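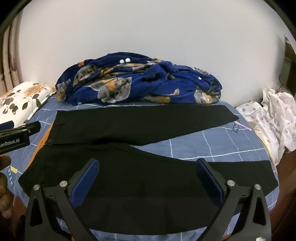
Jullik Clothes Care – Frequently Asked Questions
Last updated Oct 22, 2003

Home dry cleaning kits, label questions, fading, shine and the rest. Questions about zippers and alterations are on the Repairs page.

Does "dry clean only" really mean dry clean only?
Sometimes. The label tells you a method the maker is willing to stand behind. It doesn't tell you what would happen if you tried something else, and I doubt the maker always checked. A plain polyester skirt with no lining will usually come through a cool hand wash looking the same as it went in. A lined wool jacket with glued interfacing may not, and once the glue bubbles there is no fixing it. Look at how the thing is built before you decide how much to trust the label. If you couldn't stand to lose it, do what the label says.

What about labels that just say "dry clean"?
Weaker wording, and I treat it that way. Same cautions for anything with structure in it, meaning shoulder pads, canvas, pleats that were set by heat.

Do the home dry cleaning kits work?
As a way to freshen clothes, yes, a little. As cleaning, I'm not convinced. The ones I've tried come with a damp scented cloth and a bag that goes in the dryer. You take the clothes out warm, smelling of the cloth, with some of the wrinkles gone. Collar grime stays where it was. The Clivetti kit I bought in July promised to handle "everyday soil," and I would love to know whose everyday they had in mind. A sweater that smelled of restaurant came out smelling of restaurant and lemon.
The stain stuff packed with these kits does most of the real work, and you can do that part with a drop of dish soap, water and a white towel.

Is dry cleaning bad for clothes?
You hear this a lot from people selling home kits. Any cleaning wears fabric some. The solvent itself is fairly easy on wool. Hard pressing at the shop does more harm in my opinion, and you can ask them to go light. Whether they listen is another matter. Brushing and airing between wearings means fewer trips either way.

How often should dress pants be cleaned?
When they're dirty. I've seen magazine articles that give a fixed number of wearings, with no word on where the number came from. Somebody who sits in an office and somebody who waits tables aren't wearing the same pants. Check the hems, the seat, the pocket edges and the inside of the waistband in daylight.

My black pants are turning gray. Will a special detergent for darks bring the color back?
No. Detergent can't put dye back, whatever the bottle hints at. The best it can do is slow down the loss, and cold water, a short cycle and turning them inside out will do a good share of that for free. I paid for a 473 ml bottle of dark wash and used it up on one of two identical pairs. I couldn't tell them apart at the end and neither could anyone I asked. Two pairs of pants isn't science, but it's more than the label offered me.
Before you blame the dye, try a damp cloth. Gray on black is often just lint, detergent that didn't rinse out, or deodorant. If it wipes off, it was never fading.
If the dye really is gone, packaged dye works well on cotton and rayon and badly or not at all on polyester. The stitching is often polyester, so expect it to stay the old shade.

Vinegar in the rinse sets the color, right?
My grandmother said so too. It doesn't set the dyes used on store-bought cotton. It may help rinse out leftover soap, and that can make dark clothes look cleaner. Salt, same story.

Can the shine on the seat of wool pants be removed?
It can be reduced. Shine comes from fibers pressed or rubbed flat. Steam and a stiff brush will lift the ones that are only flattened. If they're worn away, you're polishing a bald spot. In future, iron from the wrong side or use a pressing cloth. An old cotton dish towel is as good as the kind sold for the purpose.

Are the expensive hangers worth it?
For a heavy coat, a wide hanger is worth having. I don't see the case for spending 40 dollars on a set for shirts. For pants, clip them by the hems or fold them over a thick bar. Cedar hangers smell nice, and that's about all I'd claim for them where moths are concerned.

So what does stop moths?
Clean clothes in a sealed container. Moth larvae go for wool with food and sweat on it, so putting away a dirty sweater is an invitation. Cedar blocks and lavender sachets are pleasant. I wouldn't bet a good coat on either.

A stain remover says it's "safe for all fabrics." Is it?
Read the small print, where it will usually tell you to keep it off silk, wool, leather and anything not colorfast. Then test it on an inside seam and let it dry all the way before you look. A wet test tells you very little.

Does freezing jeans clean them?
No. It makes cold jeans.

I followed a tip from this site and ruined something. What now?
I'm sorry, and I'd like to hear what happened, including the fiber content and what you used. I've taken down 4 tips so far after letters like that. The peroxide one deserved it. I can't pay for damage, which is why I keep nagging you to test first.

Do companies pay you to mention their products?
No. I buy what I test. Clivetti sent me a box of samples once and I mailed it back – they took it well enough.

Will you test a product I'm curious about?
Maybe. There are 73 requests on the list and I have one washing machine. Requests for things sold only by phone in the middle of the night go to the bottom.

Can I reprint your answers in our newsletter?
Yes, if you leave them whole and say where they came from. Please don't trim the part where I say I'm not sure.

Didn't find your question? Try the Stains index, then the Repairs page, then the contact form. Replies are slow in the fall.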